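Pokuston: who wore what, and when

Hi! I'm Veronika Bíró and this is the readme for my big silly spreadsheet of celebrity outfits. It began as a fan page for the soap Tidamside, back when Pilar Zúñiga and I were arguing over whether the lead had worn the same yellow coat to two premieres (she had, I won). Last updated 25 August 2020.

What you get: one file, looks.csv, with 1492 rows. Each row is one outing by one cast member. The columns are name, event, city, garment, color, designer if known, and my rating out of 4. A rating of 4 means I'd wear it myself. Please don't email me about the ratings!

Designer names come from captions and interviews, so treat them with care. Some 75 rows say "unknown", mostly airport looks, and I'd love help with those. Anything by Abella is probably right because Pilar owns far too much of it and can spot the buttons.

Kids are left out completely, even when they turned up on the red carpet with a parent. I had a few of those rows in the first version and took them out in March.
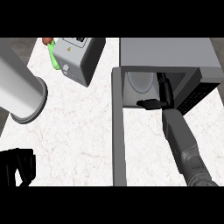

If you want to add a look, send me the event and a link to where you saw it, and I'll get to it when I can. Didico hosts the file for me, and their free plan stops at 100 downloads a day, so try again tomorrow if it won't open. Use it for whatever you like, just mention Pokuston somewhere.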